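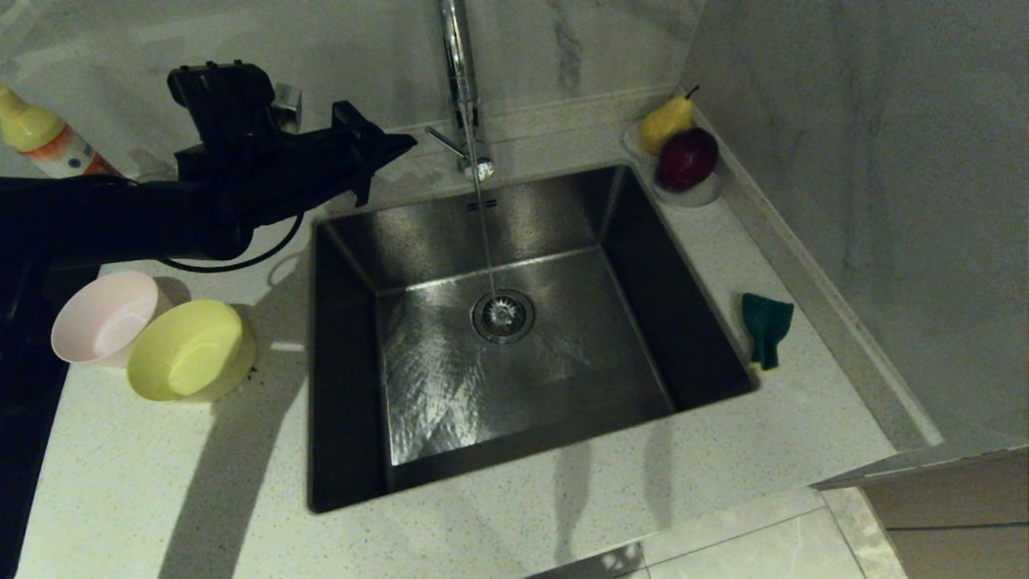

Kitchen sink, October

1/ We got the water bill for the Alvarado house and it was 381 dollars. Normal for us is under 200. Thread on what I did, in case yours jumps too.

2/ First I read the meter at 10 p.m. with everything off, then again at 6 a.m. It had moved. So water was going somewhere all night.

3/ Food coloring in both toilet tanks. Upstairs was fine. Downstairs had color in the bowl in ten minutes - bad flapper. New one cost me six bucks.

4/ Called the utility and asked for a leak adjustment. You have to ask, at least here. They wanted the receipt for the part and two meter readings.
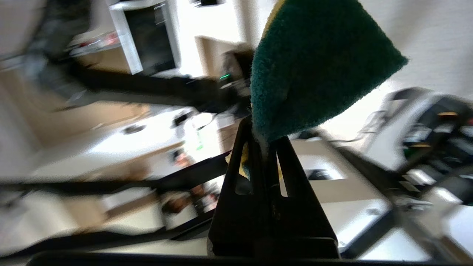 5/ Dishes. Yolotzin Trujillo next door told me to stop running the tap while I scrub. I fill one side now. Small savings, but it's free.
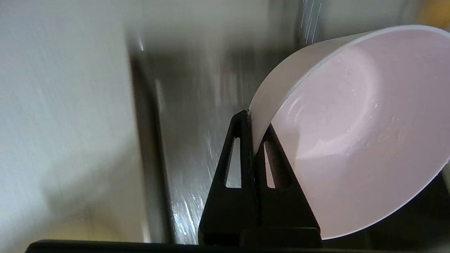 The adjustment took three weeks. They split the extra with us, and I had to call twice to get it posted.

6/ Rory Galbraith asked if I checked the yard line. Yes, shut the valve and watched the dial. No movement. Will post the next bill when it comes.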